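Workshop > Bench and Desk > Marking Tools > Pens and Highlighters: What's Worth Keeping

Every tips page I've read about pens tells you to buy an organizer first. I bought two. One was a Treston desk caddy with eleven slots, the other a spinning thing from the clearance shelf, and both did the same job, which was to let me own more pens than I could use. Half of what was in them didn't write. So I'm skeptical of organizers, and of most of the rescue tricks that go around too. I tried a bunch of them in May on whatever was in the drawer, and these are my notes.

Sort on a bare table

Dump the drawer out on a hard, light surface. Take a sheet of scrap paper and scribble with every single thing. If it skips, it goes to one side. Don't put anything back in the drawer until the whole lot has been tried, or you'll lose track and end up testing the same pen again.

People will tell you to sort by color. I don't see the point. I sort by what the thing is for: writing, highlighting, marking wood or metal, and labels that have to survive the freezer. The last pile is always smaller than you think, and it's the only one I ever run out of.

The hot water trick

Supposedly you stand a dead ballpoint in hot water and it comes back to life. Sometimes it does. A thick ink will loosen up if it's only stiff, and a few of mine wrote again for a day or two. An empty one stays empty, and plenty of these "dead" pens are just empty. Look at the refill before you boil the kettle. Keep gel pens out of it, and anything with a cap that could trap water.

Rubbing the tip in small circles on the sole of an old sneaker worked as well as the water and made less mess. I wouldn't bother with a lighter flame at all. Plastic tips melt.
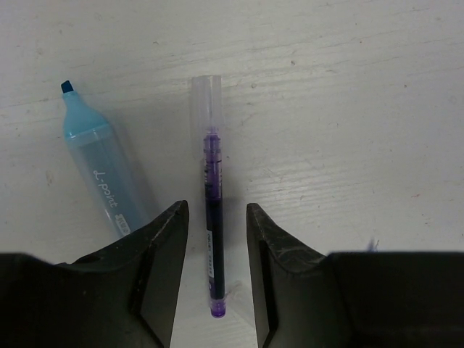 Highlighters are a different case. The ink is mostly water, so a dry tip can often be helped along by capping it tightly and leaving it lying flat overnight. Advice to store them tip down is everywhere. I did that for a winter and got blobs on the first stroke. Flat is fine. If the tip is frayed or black from dragging it over wet ballpoint, you can wipe it on a damp paper towel, but a mashed chisel edge isn't coming back.

While I'm complaining — let the ink dry before you highlight over it. Half the dirty highlighters in this house got that way in one afternoon of impatience.

Marks on a painted top

If you sort pens on a white table you'll mark it sooner or later. Start with plain dish soap and warm water. Then rubbing alcohol on a cotton swab, tried first somewhere it won't show, as it can dull some paints or take them off. Toothpaste is a mild abrasive, and so is baking soda. They'll shift the ink and leave a dull patch you'll notice every time the sun comes in. The melamine sponges do the same, only faster. I used a Sunidov one on a shelf and I can still find the spot.

What I keep them in now

A jar for the kitchen, a shallow Tallo tray for the desk, and a coffee can in the workshop. When the jar is full, something leaves before anything new goes in. I don't buy the bulk packs anymore. A box of 52 sounds like a bargain until you're throwing out the last thirty dry.

Spare caps are worth saving if they fit something you own. Try them on right then. I had a bag of loose ones for years and the only thing it ever matched was a Dantas marker I'd already thrown away.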